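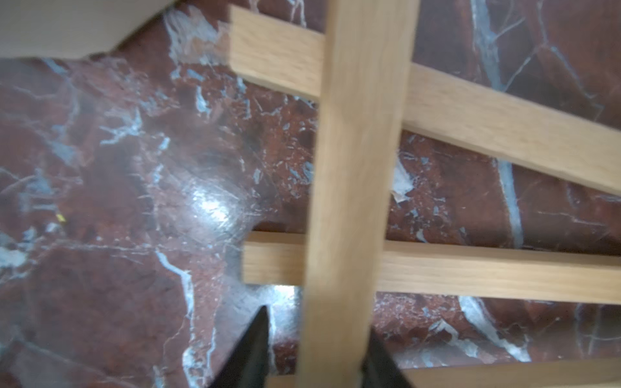

Slide 1: Red marble, polished, pale veins

Downtown Rocks: Geology Without Leaving the Sidewalk
Speaker notes, Skarphéðinn Nørgaard

Wait for people to sit. Say hi, thank the library, ask who has ever picked up a rock on vacation and kept it. (Almost every hand goes up. Love this part.)

Opening: You don't need a canyon. I live in Provholm, which is flat, and I've had some of my best geology days between the bus station and the bakery. Builders have been hauling stone into cities for centuries, so a single block can hold pieces from all over the world - and it's free to look at!

A word on names. In the stone trade "marble" often means anything that takes a good polish, including plenty of limestone. To a geologist, marble is limestone that has been heated and squeezed until it recrystallized. Both uses are fine, just know which one you're hearing. Reds mostly come from iron oxide. Same stuff as rust.

Veins: rock cracks, water moves through, minerals grow in the gap. If one vein cuts across another, the one doing the cutting is younger. Pause here. People really enjoy this, because now they can put events in order with no equipment at all. 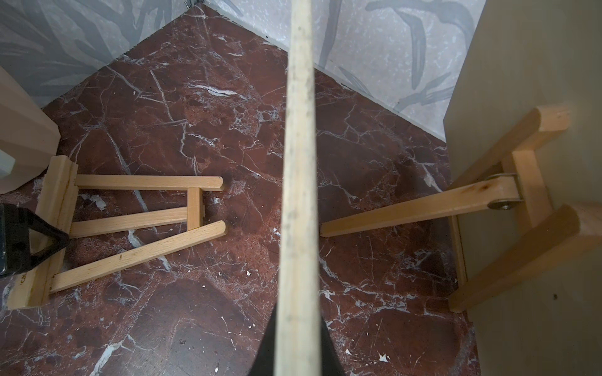
Next, the Plivetti building walk. Tell the story of the first tour in September: 22 people signed up, it rained, and we spent the whole time under the front awning looking at one granite column. Best tour I ever gave. Three minerals to find in the granite: quartz (gray, glassy), feldspar (pink or white, flat shiny faces), mica (black or silver flakes).

Then the Beneš Arcade steps. Limestone, full of shell bits. Go early, before 9 a.m., while the sun is low and the fossils throw little shadows. Bring a hand lens, 10x is plenty.

Sandstone at the old Mastska warehouse: look for slanted layers inside the blocks. Those are ripples and dunes, sliced sideways. Some blocks were laid upside down by the masons, and you can tell! Give them a minute to guess how before explaining (the slanted layers should curve and flatten out toward the bottom).

Manners: no acid tests on other people's buildings, no scratching. Ask at the front desk before you kneel in a lobby. I've only been asked to leave 2 times in 18 years.

If running long, skip the travertine slide.

Hand out the walk maps, then questions. Spare lenses are in the blue tote.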